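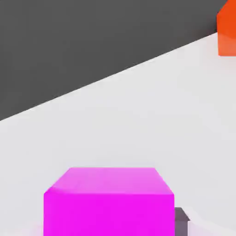

September, Friday, Hillport

Occultation timing, second try. The star is mag 11.4 and the asteroid is one of the small ones on the Clenero prediction list. Predicted drop is a bit over two magnitudes, maximum duration 5 seconds. We are well inside the path this time, on the north side of the center line.

Setup as last time except for the focal reducer, which is now the older one. The new one gave bad coma in the corners and I don't want to fight it on an event night. Scope was on the pier by 7:40 pm. Dew heater on low. Collimation checked on Vega, left alone.

Time source: GPS unit on the fence post, not the one on the dome wall. The wall one kept losing lock in August whenever the slit faced east. Fence post had 8 satellites within a couple of minutes and held all night. Let it sit long enough to get the almanac before recording, otherwise the leap second offset is wrong and the whole file is off. We lost a good run in spring that way.

Camera: gain 300, exposure 80 ms, binned 2x2. Tried 40 ms first and the target was down in the noise. At 80 the signal to noise on the target is 9 or so, good enough for a two magnitude drop. Comparison star is the one just west, slightly brighter, no known variability.

Recording started two minutes before predicted mid-time and ran a little over two and a half minutes, giving 2,000 frames. No dropped frames in the log. Thin cloud to the south but nothing over the target. Wind came up near the end and there is one jump in the tracking, well after the event window.

First pass through the light curve in Trernero: clear drop, 41 frames, so 3.28 s. Both edges look sharp at this cadence. The comparison star is flat through the same stretch. I used a fixed aperture of 5 pixels and have not tried anything else yet.

The Millet station was set up on the south side and reports a miss. Their file has not come over. If the miss holds it puts a useful limit on the southern edge.

To do:
– rerun with a tracking aperture and compare the D and R times
– get the Millet file and check their time stamps against ours
– dark frames at 80 ms, the ones in the library are all 100
– new USB cable for the camera, the connector is loose again
– site altitude in the report form should be 191 m, the old forms have it in feet

Report goes in once the Millet file has been looked at. Raw data is on the observatory drive, copy on the laptop.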